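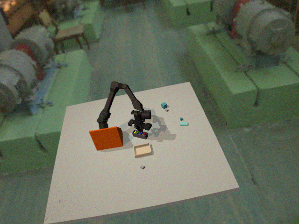 ## Can a robot arm tidy up blocks?

Maybe. Let's be fussy about it.

At the Brirnel workshop we are building a robot arm, and we try out its moves on a computer first. The picture comes from the computer. The big motors and the green floor are make-believe, and so is the table.

The dark arm bends up and over, like your arm reaching across a desk. Its gripper has two thick fingers. Under them is a small tray with a row of colored pieces, and next to that is an open beige tray.

So can it pick up a piece? You can't tell by looking. A gripper above a tray hasn't picked up anything yet – ask to see the test.

Our rule is 50 tries on the computer, then 50 with the real arm. Computer blocks go exactly where they're told. Real ones slip, and real tables wobble.

### Try it yourself

1. Hold out a thumb and one finger.
2. Shut your eyes.
3. Pick up three blocks, one by one.

Did you miss any?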